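Grarnavbridge Automation Help Desk
Ticket: Protective stop on contact moves, Ravn cell
Category: Safe working practice / cell rules
Status: Resolved, rule change pending
Priority: Normal

Reported problem

Arm goes into protective stop during light contact moves. It happens when the tool tip comes down onto the work surface. No fault on free moves. The operator cleared the stop from the pendant each time and carried on. After the last one, the joint positions no longer matched the taught points and the program was halted.

Request from the cell: can the force limit be raised so the job can run?

Support reply, first response

Please don't raise the force limit yet. Under the Ollaren cell rules, section 2, a limit can only be changed after the payload, tool centre point and mounting have been checked, in that order. Send us:

- the payload and tool centre point values from the active installation
- the stop log for the last 60 minutes of running
- the speed setting used for the approach
- whether anyone was inside the marked area when the stops were cleared

Update from cell

Payload value is the one saved for the old two-finger tool. Tool centre point is also the old one. Approach speed was left at the default. Stop log attached, 7 entries, all on the downward move. One person was inside the marked area on two of the clears, reaching for the part.

Support reply

The payload explains most of it. The controller is working out the expected joint torque for the wrong tool, so it reads the difference as a collision. Raising the limit would have hidden that and left less protection for anybody near the arm.

The clears with a person inside the marked area need to go in the near-miss book. The rule is that the person clearing the stop walks round first and checks that the area is clear. This applies to short stops as well.

Steps given to cell

1. Power down and check the tool flange bolts with the torque wrench. Write the values on the cell sheet.
2. Enter the new tool mass and centre of gravity. Use the Plavari payload routine, not the figures on the delivery note.
3. Re-teach the tool centre point with the item gripped as it will be in the job. A long thin item moves the working point well away from the fingers.
4. Set reduced speed for the approach and the contact move.
5. Run the cycle in the air with an offset above the surface, then lower it in small steps.
6. Keep loose items off the platform within reach of the arm.
7. Save the installation under a new name and remove the old one from the default.

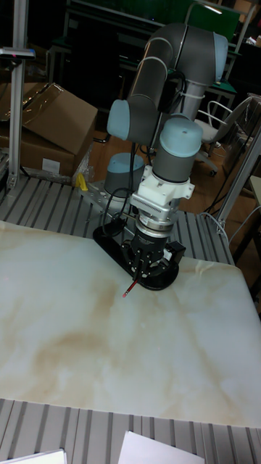 Step 3 took two attempts. On the first, the item had been gripped again between teach points, so the error came out too high and the routine rejected it. On the second it was held in the same grip throughout and the result was accepted.

Update from cell, Monday

All steps done. Ran 3,000 contact moves at reduced speed with the original force limit. No protective stops. Near-miss entry made.

Resolution

Cause: payload and tool centre point not updated after tool change. Force limit left as it was.

Follow-up

Proposed wording for section 2: "After any tool change, the installation must be updated and signed off before automatic mode is used. Force limits must not be changed to clear a repeated stop." Sent to the Ollaren rules owner for the November issue. The cell sheet will get an extra box for the installation name. Ticket stays linked until the new issue is out.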